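Clearing the white table

Print this page | E-mail this page

The white table had turned into storage again, so I cleared it. Rule one, borrowed from Remedios Barrios: anything small and loose goes in one basket, and the basket stays on the table. I gave the job 200 minutes and used fewer.

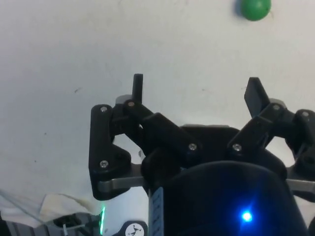

Smudges come off a matte white surface with a damp cloth and a drop of dish soap. Scouring powder leaves shiny patches, as I found out in January. Wipe in one direction, wait 6 minutes, then wipe again.

The basket should be shallow. In a deep one, balls and blocks settle at the bottom and stay there. Sloped sides also make it easier to reach in.

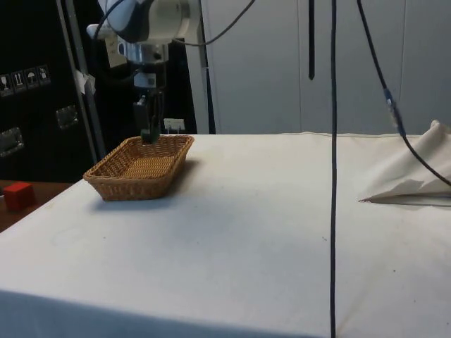
The wicker basket, left side of the table.

Next is the Druvdale shelf, which has three bins and no labels.

Last updated: May 2019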